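Haldane rolling task

The Haldane rolling task is a test used in robot learning research, in which a two-armed robot has to roll a necktie into a coil on a table top. It was set out by Nghĩa Kim and Fasil Tefera at the Nusmont lab as a follow-on to their earlier towel folding work. Usually filed under deformable object handling. Sometimes called "tie rolling" or just "the Haldane" in later papers.

Background

Cloth is hard for robots. A rigid block has a position and an angle and that is more or less it, but a strip of fabric can bend anywhere along its length, hide parts of itself and slip. Most cloth tests before Haldane used squares — towels, napkins, flat shirts. Kim wanted something long and narrow with a front, a back and two unequal ends. A necktie does all of that and is cheap to replace.

Setup

Two arms fixed side by side at the front of a table, one gripper each. The tie starts laid out at any angle. Other objects are allowed to stay on the table and most groups leave them there, as a policy trained on a bare surface tends to do badly elsewhere (see Clutter).
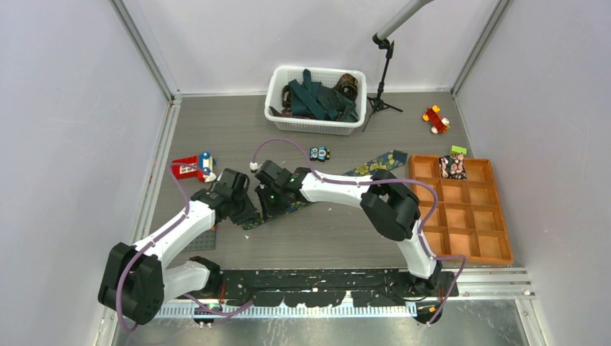
Both grippers at one end of a floral tie, with basket, tray and toys left on the table.

Views come from a fixed camera over the workspace and from small cameras at the wrists. The original paper fed all views to the policy at once. A later version from the Skonetti group dropped the fixed view for the last part of the roll, and reported little change.

Method

The policy is trained by imitation. Operators drove the arms by hand through 1,168 demonstrations, of which 163 were held back for checking. No simulation was used, the authors tried it early on and gave up on the fabric model.

Training splits the job into three stages: start, where the end is lifted and turned over on itself; roll, where the grippers take turns pushing and holding; and set, where the coil is let go. The start is where most runs fail. If the first turn is loose the rest follows it, and the coil opens up as soon as the fingers let go.

Tefera's main addition was a short pause between turns, during which the policy looks again before choosing which gripper moves. Slower, but fewer dropped coils. The pause was later taken out by Estesitz and then put back.

Scoring

A run counts as a pass if the coil holds its shape for a set time after release. Tail length isn't scored, so a part-rolled tie can pass. This has been a sore point, and some groups report full rolls seperately.

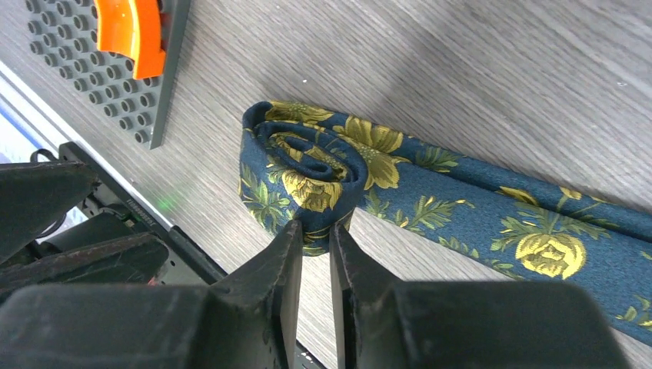 Wrist camera view of a coiled end, the rest of the tie still flat behind it.

Results

The first paper gave 155 passes on the plain tie set. Patterned ties did worse at first — the likely cause being that a busy print hides the edge of the fabric from the wrist camera. Adding more patterned ties to the training set closed most of the gap. Width made less difference than expected and stiffness made more.

Clutter

In a second study the tables were left with toys, trays and baskets on them, moved between runs. 928 extra demonstrations were collected for this. Collisions with objects were rare, but the policy sometimes reached for the wrong thing at the start, mostly other cloth. Straps were the worst.

Criticism

Main complaint is that the pass mark is too kind. Others have said that one garment is a thin basis for claims about cloth in general, and Kim has largley agreed, calling the task a starting point. There is also no agreed tie. Results between labs are hard to compare for that reason, and a shared set proposed in August has not yet been sent out.

See also

Deformable object handling
Imitation learning
Two-arm manipulation
Towel folding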